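Guides > Politics > Having your say

Search guides Go

How to start a petition to your council (and get it debated)

I love petitions. There, I've said it! Four of us in Murkent got the evening bus route talked about in the full council chamber last January, and I still grin when I think of it. It's much easier than people suppose, so have a go.

First, find your council's petition scheme on its website. Look for the number of signatures that triggers a debate. Ours was 1000, but every council sets its own, so check before you print anything.

Next, write one clear request. Ask for something the council has the power to do. "Improve transport" gets you a polite letter, whereas "Keep the 17 running after 9pm" gets you a proper argument. Vasanthi Begum wrote ours and kept it to 2 sentences (my draft filled a page, and she was right to bin it).
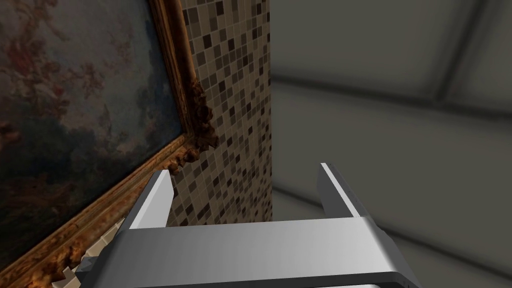

A gilded frame with carved scrollwork, round a painting of cloudy sky.

Now collect names. Most schemes want a name, a postcode and a signature for paper sheets, and you may need to show that people live, work or study in the area. Put the full wording of the request at the top of every sheet. We lost 141 names by forgetting that on one batch, and Tadeusz Olszewski went back round the doors to get them again, bless him!

Talk to your ward councillor early on, even if you didn't vote for them. Ours, Felicja Makowska, told us which meeting to aim for and how far ahead the papers had to be in.

Then hand it in and ask for a written receipt. If you get a debate, the lead petitioner can usually speak for a few minutes. Practise out loud with a timer, bring your neighbours along, and stay for the vote. It's great fun watching names get read into the minutes when you know the people behind them.

Your council may be meeting online at the moment, so ask the clerk how to send in your sheets.

Maja Domański, 6 November 2020

17 shares | 2 comments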